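In Praise of the Packing Counter

Give me a good roll of tape and a clear stretch of counter and I am a happy person. I mean it! Most people I know treat packing as the boring bit at the end of selling or mailing something, done on the floor with kitchen scissors and a lot of muttering. I think it deserves its own spot in the house, and I'll argue that with anyone.

I came around to this in August, when we moved out of our place in Petero. We packed 40 boxes in whatever room we happened to be standing in, and the tape was always in a different one. I must have walked miles looking for it. The boxes came out lumpy, two of them opened on the stairs, and I swore that the next house would have one place where packing happens and the tape stays put.

So now it does. A section of kitchen counter, next to the window, belongs to parcels. I mail jars and secondhand books to family in Sallesmont, and I've gone from dreading the job to looking forward to it (yes, really). Stone is wonderful for this. A box slides when you want to turn it, the surface wipes down in seconds, and there's no rug fluff stuck to the end of your tape.

People tell me a counter is for cooking, and that a drawer is the proper home for tape. I disagree! A roll in a drawer gets buried under batteries and takeout menus by the weekend. Stand it on its edge, out in the open, and your hand goes straight to it. Colored tape is better still – you can spot yellow from across the room, and it makes a plain brown box look cheerful when it lands on somebody's porch.

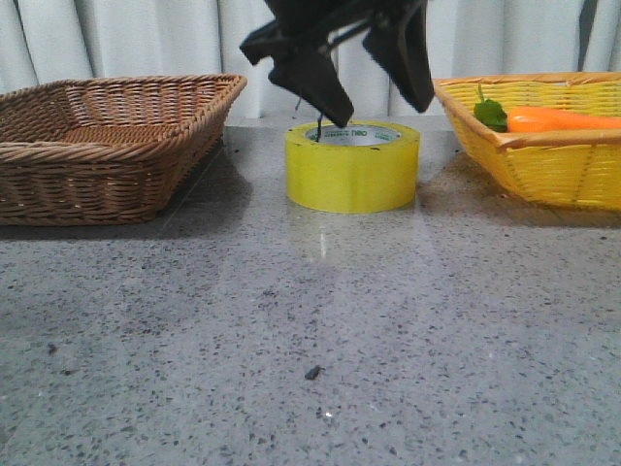 Yellow packing tape and a wicker basket on the counter.

I feel just as strongly about baskets. Get one low enough to see into, with an open top, and let it hold the labels, the marker and the string. Lids are a mistake. You put something down on the lid, then something on top of that, and the string is gone until spring.

Try it for a month, even if your counter is tiny. Mine is shorter than the ironing board, and last week I had six parcels taped and addressed before the coffee was ready.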